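Speaker Notes: Open Day Presentation, Calton Demonstration Hall
Session title: Teaching by Hand at Calton
Afternoon session, 2:00 p.m.

Opening

Good afternoon, and welcome to the Calton open day. On behalf of the automation department, thank you for joining us.

[Wait for the side doors to close before going on.]

This talk covers the work you will see on the floor tour that follows. It explains how a task is chosen, how it is shown by hand, and how the recordings are checked before they are used. The talk takes a little under half an hour, and time is set aside at the end for questions. Visitors with an orange badge leave for the tour first, by the left-hand door. Visitors with a green badge remain seated until the first group has returned.

Please keep bags and coats off the floor in the work areas. Cables run at ground level in several places.

Background to the program

The program is called Pendeo. It began as a small study of how everyday handling tasks could be passed on to a machine without writing a separate set of instructions for each one. In its first year the study had one table and one pair of grippers. It now has 16 stations, all of which are in use during the June open day.

Each station is set up for tabletop work. The person at the station holds a gripper in each hand and carries out the task with the grippers, leaving the fingers free of the objects. The movements of the grippers are recorded along with video. The department refers to each complete recording as a demonstration, and to the person who makes it as the demonstrator.

[Next slide. Leave it up through the whole of the following section.]

The task on the table

Visitors often ask why the tasks look so simple. The short answer is that a simple task makes it easier to see where the difficulty lies. Placing a thin rod in a cup is something most adults do without looking twice. With a gripper, the demonstrator has to judge the height of the rim, the tilt of the rod, and the moment to open the jaws, and has to do so without feeling the rod directly.

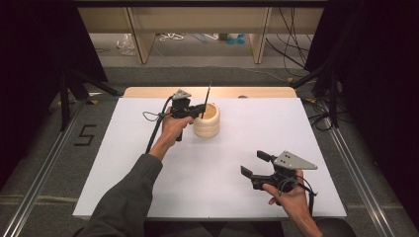 Reading time: 5 min

The slide shows a demonstrator at one of the tabletop stations. The left gripper is closed around a thin black rod at the rim of the cup. The right gripper is held low over the board with its fingers open.

[Point to the two grippers. Do not read the slide aloud.]

Both grippers are of the same style. Handling a matched pair takes practice, and new demonstrators commonly let the idle hand drift while they attend to the busy one. Our training asks them to keep the idle gripper in a settled position where it will not knock anything over. A drifting hand is recorded as faithfully as a working one, and it will be learned just as faithfully.

The board under the cup is plain white and matte. A plain surface gives good contrast with dark objects, and a matte one cuts down on glare from the overhead lights. The cup was picked for its ribbed sides, which give a camera more to work with than a smooth wall does.

Members of the audience who work in packing or assembly may recognize the movement. Loading a thin part into an upright holder is common in both trades. The department has talked with Xu, our partner for fixtures and fittings, about which household items come closest to the parts found on a real line. The cup and rod came out of those talks.

How a session runs

A session begins with a check of the station. The demonstrator confirms that the table stands at its marks, that the cables move freely, and that the objects listed for the task are present. The grippers are then opened and closed fully three times.

The demonstrator next makes a short practice run, which is not kept. After that, recording starts. Between recordings the objects are moved to new starting positions taken from a printed sheet. If the cup always stood in the same place, the machine would learn the place and pay little attention to the cup.

Mistakes are handled under a written rule. If an object is dropped and can be picked up again within reach, the demonstrator carries on and finishes the task. If it leaves the table, the recording is stopped and marked. Marked recordings are stored separately. They are of use to the checking team, who study them for signs of tiredness or a poorly adjusted gripper.

Demonstrators change over at fixed times. Holding a pair of grippers is tiring for the wrists and shoulders, and the quality of the recordings falls before the person notices any strain.

[If the hall is warm, offer water at this point.]

Results to date

For the rod and cup task, the department has kept 3,104 demonstrations. A further 127 were marked and set aside under the rule just described. We regard this as an acceptable share for a task with a thin object, and we expect it to fall as the practice period is extended.

It takes about 300 kept demonstrations before a first trial on a machine is worth running. Early trials are slow, and some visitors find them dull to watch. The machine may stop above the cup for several seconds before it moves on. The trial being run on the tour today uses a much fuller set.

These figures apply to this task alone. They should not be carried over to folding, pouring, or work with soft materials, each of which has its own count and its own rules.

The Prurkia trial

The next stage is known as Prurkia. It will use the same grippers and the same style of station with longer tasks, in which one hand must hold an object steady while the other works on it. Examples planned for the first round include removing a lid, sorting pens by length, and setting out a place at a table.

Longer tasks raise a question of scheduling. A demonstrator who can complete a short task many times in an hour will complete far fewer of the longer ones, and changeovers will have to be planned again from the start. The department will post its schedule at the Calton reception desk once it has been approved.

Notes for the tour

Visitors are asked to stay behind the rails at each station. Please do not speak to a demonstrator while a recording is under way. A staff member at each station will answer questions between recordings.

Photography is allowed in the hall and in the corridor. It is not allowed in the checking room, where recordings are open on the screens.

At the final station, visitors may try a pair of grippers for themselves. Children may take part with an adult beside them. Rings and watches should be removed first, and trays are provided.

[Invite questions. Release the orange badge group at the signal from the left-hand door.]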